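Workshop › Soft Goods › Packing

Packing Pillows and a Toaster in One Move

Sort by hardness before anything goes in a carton. Pillows are filler; the toaster is the load. 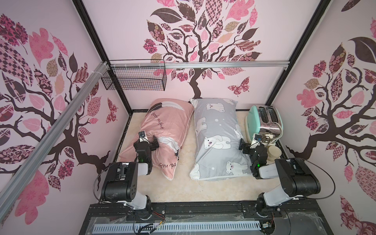 Leif Vídalín writes that he packs the toaster first and lets the pillows find their own place, and that five moves have gone fine that way.

It works on short trips. For longer ones:

1. Unplug the toaster and let it cool for 27 minutes. Empty the crumb tray.
2. Tape the cord to itself — never to the chrome, where adhesive leaves a film.
3. Put each pillow in a clean bag. Press out the air by hand and tie the bag.
4. Lay one pillow flat in the carton. Set the toaster on it upright, slots up.
5. Fold the second pillow over the top. Close the flaps without forcing them.

A Letden carton holds up to 10 kg. Mark the top face.

27 shares · 5 comments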